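The Cover

The flat was number 207, on the second floor of the Usine building, and it came with a microwave. The letting agent mentioned this twice. She said the last tenant had gone back to Liao in March and left it for whoever came next.

It was white and it stood against the bare wall in the kitchen. Over the top lay a sheet of milky plastic, big enough to hang down at the back corner in folds. Under the plastic there were labels in Chinese, a long one set out in columns and a smaller one with a blue border. I couldn't read either of them. My sister said I could point my phone at them and it would tell me what they said, but I had soup to heat and I pressed the buttons until it hummed.

I meant to take the sheet off. It looked like something you put on furniture in a house that has been shut up. But the first evening I put it on a chair, and the microwave looked cold without it, so I put it back. After that I lifted it every Sunday, wiped it on both sides with a damp cloth, and laid it down again with the fold at the right. I don't know why I kept to the right. It had a crease there already.

I worked nights at Prutine then, packing filters. I got home when other people were leaving. There was a strip light fixed to the wall behind the microwave, and I used that one and left the ceiling light off, and it made a long white streak down the plastic. I ate standing up. Rice mostly, and whatever was reduced at the Clillow shop on the corner.

In my second winter a letter came for the last tenant. It was only a bill, up to 50 pounds owing on something, they weren't sure of the sum themselves. I kept it for a week and then rang the agent. She said she had an address but she couldn't give it out. She said she could forward things.

I put the bill in a bigger envelope. Then I wrote a note to go with it. I said the microwave was working well and that I had kept the cover on. I said the kitchen window still stuck. I read it through and it seemed a strange thing to send to somebody I had never met, but I had used the stamp by then.

The reply took a long time. It was one line, in careful English capitals. THE COVER IS MY MOTHER'S IDEA. BECAUSE OF DUST.

I put it in the drawer with the takeaway menus. On Sunday I lifted the sheet and washed it in the bath this time, with proper soap, and hung it over the door until I went to bed. 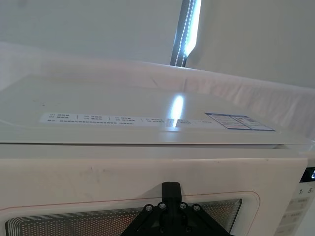 FICTION / SHORT READS

Posted 2 August 2025. The next story in this section goes up at the end of the month. Submissions of up to 1000 words are open to anyone.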